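Technology / Workplaces
Home | News | Features | Events | Subscribe

The Robot Practices in a Room That Isn't There

At Ulden's open day, visitors watched a machine sort a tabletop on screen before anyone let it near a real one.

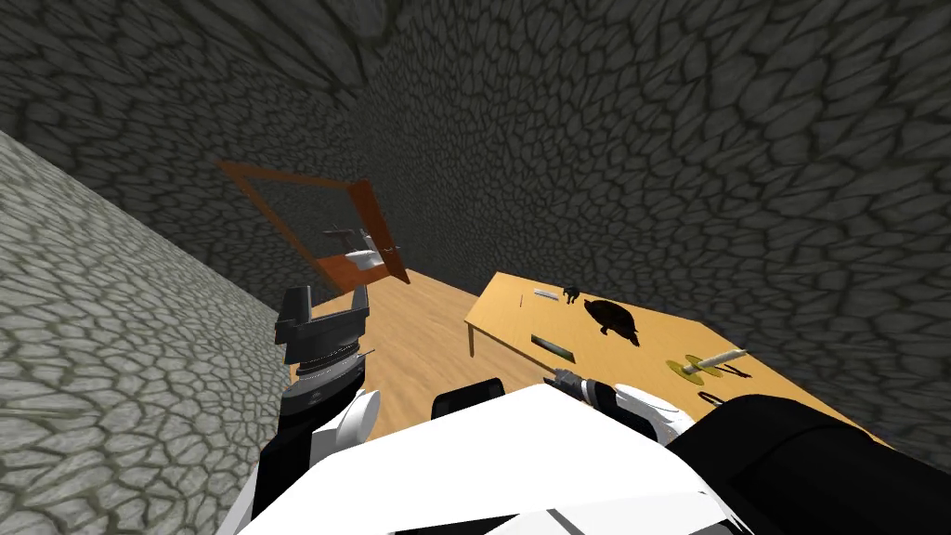

The queue started before the doors opened. Ulden occupies the second floor of a former thread warehouse, and most of the people on the stairs on 8th January had come expecting to see a robot pick something up. They did, eventually, but the first hour was spent in front of monitors.

Ya-wen Yeh runs the simulation group. She had set up six workstations along the window, each showing the same robot in a different virtual room. The rooms are generated by software the company calls Pondow, which chooses the walls, the floor, the furniture and the objects, then hands the result to the robot's control program. One room had stone walls and a light wood floor, with a mirror in a wooden frame. On the table were small things of the kind that end up in a kitchen drawer, plus a turtle figurine that several children asked about.

"The turtle is in the object library," Yeh said. "If it's in the library, it gets used."

The library holds 556 objects at present. Some were scanned from items people brought in, and others were modeled by hand. Each has a weight and a value for how easily it slides, and those numbers take longer to get right than the shapes do. A pencil that slides too easily will teach the robot to pinch too hard.

Visitors were allowed to drive. A pair of hand controllers moved the two arms, and a foot pedal froze everything. Thaddeus Szabo, a retired machinist who had come with his grandson, took a turn and spent most of it trying to set a tool down flat. He said the arms went where he told them but he could not judge how far off the table he was.

Depth is a common complaint. The view comes from the robot's own camera, so a driver sees the torso and arms from above, and when the robot leans, the room leans with it. Yeh's group considered giving drivers a second, level view from across the room. They decided against it because the robot would not have one either.

Corentin Bouvier, who trains the control program, gave a talk at noon in the lunch room. He used no slides. A new task, he said, starts with a person driving the robot through it in simulation. Pondow then changes the room and the placement of the objects, and the program attempts the task again without help. A typical task gets 1000 attempts before the team looks closely at the results. Most of the early ones are bad. Bouvier played a few of them sped up, and the audience laughed when a cup went off the far side of a table.

He was careful about what the work can show. Simulated eyeglasses do not bend, and simulated cables are stiff in ways that real ones are not. The mirrors are there because a real one in a customer's hallway once led an earlier version of the program to reach for the reflection. "We put mirrors in a lot of rooms after that," he said.

The company's one outside customer so far is Tsang, a regional chain of repair shops that wants a robot to lay out hand tools at the start of a shift and put them back at the end. Chin-lung Lai manages the shop where the trial will take place. He stood at the back during the talk and asked the first question, which was how long the robot takes to clear a bench. Bouvier said up to 20 minutes, depending on the clutter. Lai said his newest hire can do it in less than that. He also said his newest hire does not enjoy it.

The physical demonstration came at two o'clock, behind a waist-high rail. The robot faced a plain table and moved a screwdriver, a tape measure and a roll of masking tape into a tray. It dropped the tape once and stopped, and an engineer reset it. The second try worked. The whole thing was slower than the version on the monitors, and a few people had drifted back to the driving stations before it was over.

Yee-man Kong, who founded Ulden after leaving a job in warehouse conveyors, said she had thought about skipping the live part. Open days at other firms tend to run a single rehearsed routine, and she did not want to do that — but she did not want to send people home having seen only screens.

The next version of Pondow, named Trolosell inside the company, will add drawers and cabinets with doors. Kong hopes to have it in use before the trial at Lai's shop begins. A second open day is planned for later in the year, and the driving stations will be bookable in advance.

Last updated: January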